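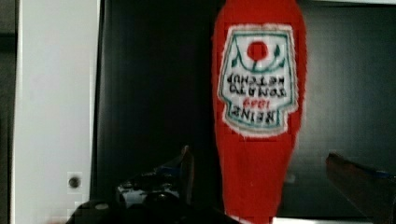 About Usinlow

Usinlow puts kitchens and playrooms back in order for families, day cares and small offices. We sort what's on the table, find a place for it, and show the people who live or work there where the place is. That's the whole business. If you came looking for a philosophy, there are plenty of other companies that will sell you one, usually with a set of matching jars.

How we started

Pierina Guerra opened Usinlow after years of working for a larger home organizing firm, where she had started to doubt most of what she was told to say. Clients were told to pour their cereal into clear tubs and throw away the box. Then they couldn't find the cooking time for the rice or the date on the flour. They were told to line up everything by color, and the photos looked great for the website. Pierina went back to a few of those homes a couple of months later for follow-up visits and found the ketchup in with the tea towels.

She left in September of that year, rented a room behind the old Rarallow print shop, and took her first job from a neighbor with three kids and one drawer that would no longer close. We've done 211 homes since then, and 24 day cares and preschools. We keep a count because we go back and check on every one of them.

What we believe, as far as it goes

We're suspicious of storage products. Most kitchens we walk into already have too many of them. Before we recommend buying a single bin, we ask you to live for 13 days with what you own, sorted by where you use it. Sauces go near where people eat. Breakfast things go together on a shelf a child can reach, if you want the child to get his own breakfast. Things in their original packaging stay in their original packaging, with the label on. A ketchup bottle is already a container, and it already says what's in it.

We're suspicious of "everything in its place" too, at least the way it's usually sold. A place that takes two hands and a step stool to reach will be ignored by the end of the week. So we test every spot with the people who'll use it. If they don't put the thing back without being asked, the spot is wrong and we move it.

And we don't think a tidy table makes anyone happier or smarter. We've seen the articles. A tidy table gives you somewhere to put down dinner — we can promise that much.

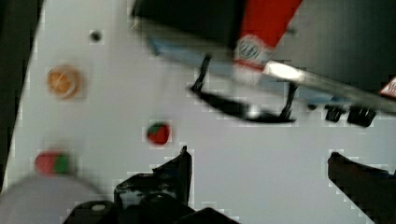 Play food gets its own section here because it's the item parents ask about most. Small pretend fruit ends up among the real groceries, and then the real groceries end up in the toy kitchen. Last year we found an actual lemon in a play oven, and it had been there for some time. The usual advice is a labeled tray for every type of fruit. We tried that at the Sala Street day care and the labels lasted one morning. Now we use a single open box, low down, close to the table where the play happens, and the only rule is that food you can't eat goes in it. The staff there still say it works. We'll check again in the fall before we believe them.

What a visit looks like

We come for half a day. Everything from one area goes on the table, including the things you'd like us not to see, and you decide what stays. We don't make you thank your old colander. We don't take anything away unless you ask, and if you ask twice in a bad mood we'll hold it for a month anyway.

You get a one-page list at the end saying what went where. Some clients tape it inside a cabinet door. Others lose it, and that's fine if the kitchen still makes sense without it.

Our shelves and boxes

When a home does need something built, we use Britilwood, a small shop two streets over that makes plain open shelves and low boxes. We pay them the same price you would and we don't earn a commission. Ask them if you doubt it. We would.

Prices

A half-day visit is 818 dollars, including the follow-up. There's no membership and no "premium tier." Day cares and schools should write first so we can look at the room and tell you if you need us at all. In several cases we've said no, and one of those directors now sends us half our school work.

Contact

Call or write in the morning if you can. Pierina answers most messages herself and doesn't do it quickly after lunch. Please tell us which room it is and who uses it. Photos help, but don't clean up before you take them.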